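Section 7. Comparing Grippers in the Simulated Workcell

7.1 Purpose

This section explains how to run the standard cup-stacking comparison in the Ilisel simulator before a gripper is approved for use on a physical arm. It applies to the Barrera multi-fingered hand and to the Warberg parallel gripper. Operators should complete the controller set-up in Section 6 before they begin.

7.2 Before You Start

1. Open the Trircombe project and select the tabletop task set.
2. Load the arm model. Confirm that the wrist mount matches the gripper to be tested.
3. Set the controller to position mode. Force mode is covered in Section 9.
4. Enter the test name, the gripper name, and the operator's initials in the run log.

Note: Each gripper keeps its own calibration file. Loading the wrong file does not produce an error message, but the fingers will close at the wrong width.

7.3 Running the Comparison

1. Select "Stack, 2 cups" from the task list.
2. Set the number of trials to 30 for each gripper.
3. Set the same random seed for both grippers so that the cups start in the same positions.
4. Start the first trial at reduced speed and watch it through to the end.
5. If the arm moves as expected, return the speed to normal and start the remaining trials.
6. Save the results, change the gripper model, and repeat steps 1 through 5.

Caution: Do not change the table covering, the lighting, or the cup models between grippers. Any such change makes the two sets of results unsuitable for comparison.

7.4 Reviewing a Trial

Open the saved run and move the time slider to the point where the upper cup enters the lower one. Pause there and check the position of each finger on the rim and the side of the cup. A tilted approach is acceptable – the score is based on the final resting position.
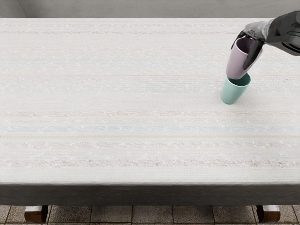
Trials in which the lower cup slides or tips over should be marked "disturbed" in the run log, even if the stack is completed. Trials stopped by the operator are marked "void" and must be run again.

Note: If 11 or more trials for one gripper are marked "disturbed," stop the comparison and check the calibration file.

7.5 Reporting

Send both result files and the run log to Dimas Ong within seven days of the final trial. Results from versions of the task set released before February will not be accepted.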